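I fold on the bed. A folding table sounds like a better idea, but I have never owned one that was wide enough for a pair of trousers laid flat, and the bed is already at a good height. These are the steps I use for one mixed load of everyday clothes, dark things included. The whole job takes about 20 minutes once the clothes are off the line.

## Before you start

Make the bed first. If you have a woven summer mat, leave it on top of the quilt. Clothes slide on it a little, and that helps when you need to turn something over without lifting it. A quilt on its own is soft and grabs at the fabric, so the folds come out crooked.

Check that everything is fully dry, especially waistbands, hoods, and pocket linings. Put anything that still feels cool back on the line.

Clear one side of the bed for finished clothes. I use the side closest to the wardrobe. The unfolded pile goes at the foot, and the middle stays open for folding.

## Step 1: Hang each piece straight before you lay it down

Pick up the trousers by the waist and let the legs drop. Give them one firm shake. Hold them up until the legs stop swinging, then lower them onto the mat with the hems going down first, away from you. If you drop them in a heap and try to straighten them there, you will spend twice as long pulling out wrinkles. 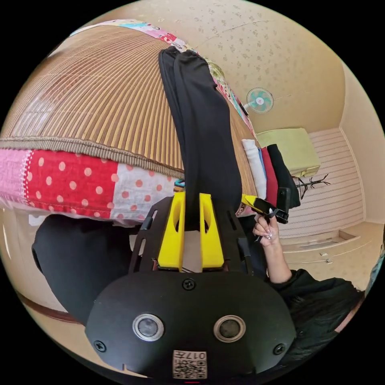

*Black garment held up over the mat.*

Dark fabric shows lint more than anything else in the load. Run a damp hand down each side while the piece is hanging. I used to keep a Vullo lint roller by the bed, and it works, but the refills run out fast and a damp hand does most of the same job.

## Step 2: Fold the pants

1. Lay the pants flat with the front facing up.
2. Tuck the drawstring inside the waistband. If you leave it out it catches on the next thing in the drawer.
3. Pull the waistband out to its full width, then let it relax. Elastic bunches in the wash and this evens it out.
4. Fold one leg over the other. Line up the hems, then the outer seams.
5. The crotch sticks out in a small triangle. Fold it in so you have one long straight edge.
6. Bring the hems up to just below the waistband.
7. Fold in half again, or in thirds for a shallow drawer.

Smooth with the flat of your hand after steps 4 and 6. Press from the middle outward.

Knit pants with a loose waist are harder to keep square than jeans. Don't fight them. Get the long edge straight and let the waist be a bit soft. 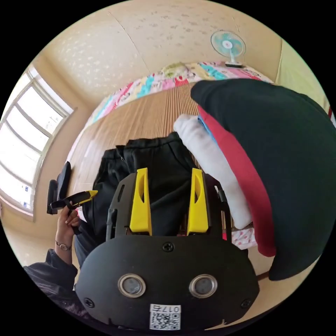 Gonçalo Valente wrote in to say he starts from the waistband end. He folds the top down a hand's width, then rolls from the hems and tucks the roll into the pocket this makes. His fit 6 to a drawer and stay shut when the kids dig through them. I tried it for a month. It does hold together well, but the pants come out with a crease across the hip, so I only do it for sleepwear and for packing.

## Step 3: Fold the tops

T-shirts and thin tops go face down. Fold each side in toward the center so the sleeves lie on the back, then fold the bottom up to the collar. Fold once more if the drawer is small.

Fuzzy or brushed fabrics should be folded fewer times. They are thick already, and a fourth fold makes a lump that tips the stack over.

For button-up shirts, close the top button, one in the middle, and the last one. That is enough to keep the front flat.

## Step 4: Leave the heavy pieces for last

Hoodies and sweatshirts take up most of the bed, so do them after the small stuff is out of the way. Hold the hoodie by the shoulders and let it hang as you did with the pants. Check the front pocket. I have found a Plillham bus ticket washed to paste in mine more than once.

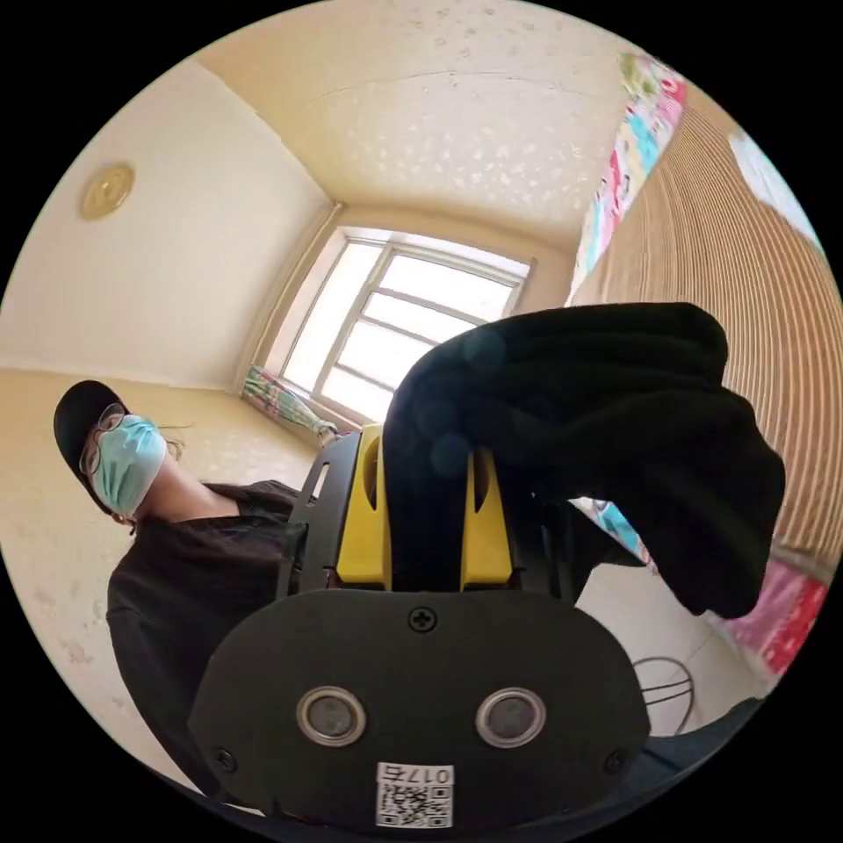 Once it is on the mat, spread the arms out to the sides and flatten the hood upward so that it lies in line with the back. Then:

1. Fold the right side in to the center, and lay the sleeve straight down along the body.
2. Do the same on the left. The sleeves should sit next to each other, not on top of each other.
3. Fold the hood down over the back.
4. Fold the bottom third up.
5. Fold the rest over it, so the hood ends up inside.

Lean on it with your forearm for a few seconds to get the air out. If it springs open, the sleeves are probably stacked. Open it and spread them.

Zippers should be closed all the way before you begin. A half-open zipper makes a wave down the front that won't lie flat.

## Step 5: Line them up before they go in the drawer

Set the folded clothes side by side on the bed instead of making one tall pile. You can see which pieces came out too wide and refold them while everything is still in reach. I aim for the width of my drawer divided by 4.

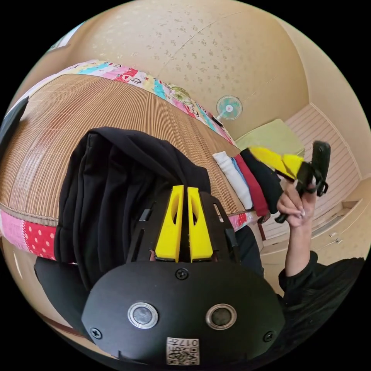

*Folded clothes in a row, with the hoodie on the mat.*

Put heavy items in the bottom drawer. If you store clothes upright, place them with the last fold facing up, and fill the drawer until the pieces support each other. A half-empty drawer needs a box or a bookend at the open end. Mine has a Radu shoe box with the lid cut off.

Whatever is left at the foot of the bed should be socks. Those are on the next page.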